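Aatos Rautiainen is back, and he's singing

If you've been with this newsletter since the early days you'll know I have been going on about Aatos Rautiainen since his two-scene part as the ferry clerk in Raptis. So you can imagine the noise in my kitchen when Clirum put up the cast list for the second series of Tinoren and there he was, third name down, in a proper part with a proper storyline. And songs! Three of them, if the listing is right.

For anyone who missed the first series, Tinoren is the one set in the seaside dance hall, with the two sisters who inherit the place and can't stand each other. It started quietly. I remember looking at the comments page after the first episode and there were a handful of us, mostly asking where we'd seen the older sister before. By the final episode the same page had 3631 comments, and I think I read nearly all of them, including the very long argument over whether the bandleader knew about the letter. (He did. Watch his hands when she puts it in the piano stool.)

Rautiainen plays Oskar, the new dance teacher, who arrives on the last bus with one suitcase and a reference that may or may not be forged. I've now seen the first two episodes and I promise to keep the big things to myself. What I will say is that he's far funnier than I was expecting. We've had him brooding on boats and brooding in police stations, and I have loved every minute of the brooding, but give this man a room full of pensioners who want to learn the foxtrot and he lights up. There's a bit with a stuck record that had me pausing to wipe my eyes.
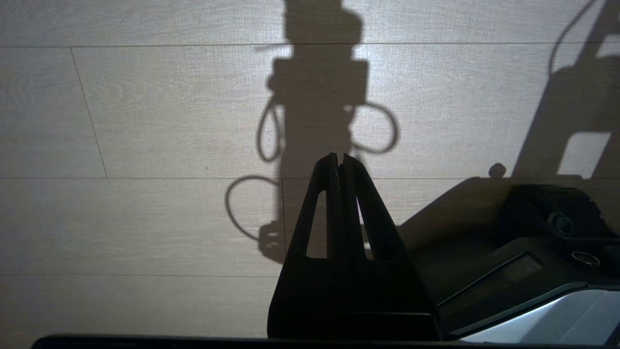

The singing comes at the end of episode two and it's a lovely surprise, even when you know it's on the way. He isn't a trained singer and the programme doesn't pretend he is. He starts off almost talking, a bit flat on the long notes, and the younger sister stops sweeping to listen. By the second verse he has forgotten she's there. I played it three times running and then rang my sister, who hadn't watched any of it yet and was rather cross with me.

Filline had a good long interview with him in their August issue, six pages, and if you can get hold of a copy it's well worth it. He talks about growing up over his grandparents' shop, about being turned down for drama school and going back the next year with the same speech out of pure stubbornness, and about learning to dance from scratch at the age of thirty-eight. My favourite part is where the interviewer asks whether he reads what people write about him and he says only if his mother sends it, and that she sends all of it. There are some nice photos as well, though I could have done without the one in the enormous hat.

He also says he kept a notebook of everything Oskar eats in the series. I went back to episode one to check and he really is eating in nearly every scene: toast, an apple, somebody else's sandwich, a boiled egg out of his coat pocket. Once you've noticed it you can't stop, and it tells you such a lot about a man who isn't sure where he'll be sleeping next week.

The supporting cast are a treat too. Mrs Penhale from the tea counter gets much more to do this time, and there's a new character, a piano tuner, who has maybe ten lines in two episodes and makes every one of them count. I'm less sure about the councillor and his plans for the car park. We had a wicked councillor last series. One is plenty for any dance hall.

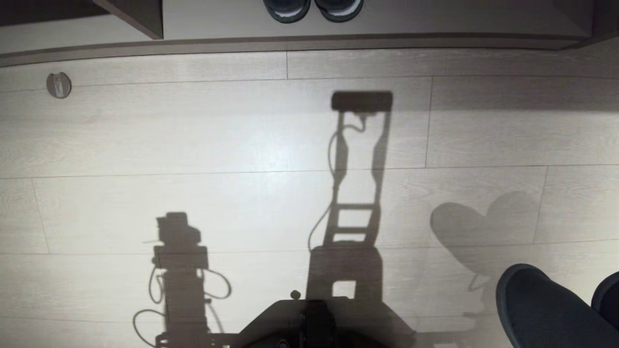
The dancing itself has come on in leaps and bounds. Last series you could tell when they were swapping in the professionals, with all those shots from the waist down, and this time the cast are doing most of it themselves and you see whole bodies and faces. I've been trying Oskar's first lesson at home, the one where he has everybody stand still for a full minute before he'll put the music on. You start with your feet together, toes level, like the shoes in the photo, side by side and almost touching, and you aren't allowed to look down. It's harder than it sounds! I wobbled at twenty seconds and grabbed the bookcase. My neighbour managed the whole minute and has been unbearable ever since.

A few of you wrote in after the last newsletter to ask about the frocks. Yes, the green one with the covered buttons is back, and it has been taken in at the waist and given a new collar, exactly as a careful person would have done at the time. I do love it when a programme lets people wear the same clothes more than once. Oskar has one good jacket and by episode two the elbow is going. Somebody in the costume department has thought hard about that elbow.

I also want to put in a word for the music. The band numbers are the same mix of old tunes and new ones written to sound old, and I still can't always tell which is which. Whoever is on the clarinet deserves flowers. Clirum have said there will be a record of it later on, and a small run on vinyl, 982 copies, which seems an odd number until you remember that 982 is what the sisters paint over the hall door in the very first episode. I shall be setting an alarm for that.

Our own watch-along list has grown to 430 of you, which makes me very happy and slightly nervous. We'll do it the same way as before. Everyone presses play at 8 o'clock, chat stays open throughout, and please, please don't post what happens in the next episode if you've gone on ahead. I know who you are. If you've only just joined and haven't seen series 1, you have time, it's six episodes and they're short. Start with the lamp on so you don't miss the kettle, and don't skip the opening titles, as the order of the dancers changes.

If you want more Rautiainen while you wait, Raptis is still up on Clirum in full. It's a slow one and very rainy, and the sound is a bit muddy in the middle episodes, so you may want the subtitles on. His two scenes are in episode four. The first is the one at the ticket window with the wet dog, and he manages to be kind and frightening in the same sentence. I've had several emails from people who watched the whole thing on my say-so and ended up preferring the harbour master. Fair enough, he's very good.

Send me your thoughts on the piano tuner. I have a theory and I'd like to know if anyone shares it before episode three.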